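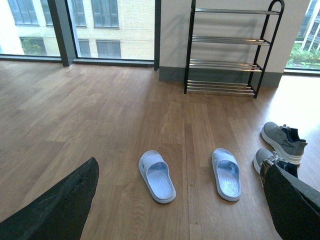 Squeaky plank floors, finally winning (long)

tanglewood85
Okay I have to share this because I am so happy. We moved into the upstairs place in January and the floor is gorgeous, long wood planks through the whole main room, and it squeaked like a haunted ship. Every single trip to the kitchen. My downstairs neighbor Mr. Chauke (Bheki, a saint) told me he could follow my whole morning from his bed.

So I spent a month reading this forum and finally tried powdered graphite in the seams. I worked it in with a soft paintbrush, laid an old towel on top, and walked back and forth like a crazy person. Four of the worst boards went quiet the same evening! I almost cried. Ask me anything, I now have Opinions.

pinecone_dad
Congrats! Graphite works great but watch out on light wood, it can leave a gray line that never leaves. I use plain talc and I have never looked back.

tanglewood85
Ooh yes, I did test it inside the closet first. My boards are medium brown with a lot of darker streaks so the seams hide it pretty well. On maple I would be scared.

Mistach
Going to disagree with both of you, sorry. Powder is a bandage. The board is rubbing because something underneath is loose, and you will be back with the brush by next winter. Get a screw into the joist and be done with it.

pinecone_dad
Sure, if you own the place and know where the joists are. She said neighbor downstairs, so I'm guessing apartment. You want her drilling over the poor guy's bed?

Mistach
A two inch screw is not going through his ceiling, come on. But fair point on renting. Are you renting?

tanglewood85
Renting! The landlord is nice, but I don't think "I put screws in your floor" is a talk I want to have. The squeaky strip is farther back from the glass.

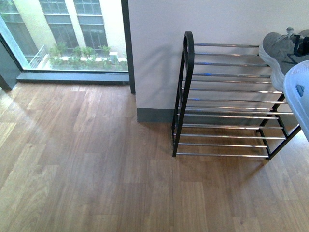 The planks by the big window, with the courtyard outside

rkaczorowski
Beautiful floor! And look at that daylight on it. Roman here, I laid floors for 17 years before my knees quit. Two questions. Does it squeak more in winter? And is there a heater anywhere near the bad strip?

tanglewood85
Oh wow, hi Roman! Yes and yes. It was terrible in January, and there's a heater on the wall right by the worst spot.

rkaczorowski
Then before anybody buys a drill, buy a cheap humidity meter. Dry air shrinks the boards, the gaps open up, and they start rubbing on each other. I have seen a noisy floor go nearly silent just from running a humidifier for a couple of weeks. Try to keep it steady, and don't set the humidifier right on the wood!

Mistach
I'll give you the humidity. I still say a floor that's fastened right doesn't care that much.

rkaczorowski
Every wood floor cares, my friend. Some just complain quietly.

Jutance
Jumping in to say I have the same problem and this thread is the best thing I've read all week. Has anyone tried the liquid dry lube stuff? The guy at my hardware store swears by it.

pinecone_dad
Tried it once. Worked fine, smelled weird, and I got some on the finish and had a shiny spot for months. Wipe fast if you use it.

Jutance
Noted, talc for me then. Do you vacuum up the extra or just wipe it?

pinecone_dad
Damp cloth, wrung out really hard. And do it before anybody walks through in socks, it gets slippery.

tanglewood85
UPDATE: got the meter and it's way drier in here than I thought, so the humidifier is going. One board by the kitchen is still chirping, and I have named it Plodano. Mr. Chauke says he slept past 7 for the first time since we moved in!! I'm baking him something.

rkaczorowski
Give Plodano a couple of weeks before you touch it again. And tell us what you're baking.

tanglewood85
Lemon bars! Will report back on both.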